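We use cookies to improve your visit. Accept | Settings

Aunt Zorica left me her bread recipe and 18 years of opinions about it, and Rok was coming for lunch, so of course I'd picked that morning to try. 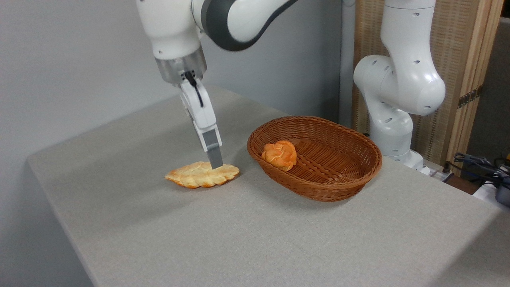 Rok has never once been on time in his life — except that day! I was still hunting for the butter when he knocked. He walked straight past me to the braided loaf, then spotted the knotted orange bun in the wicker basket and grinned. "She always made one extra," he said. I told him to go wash his hands.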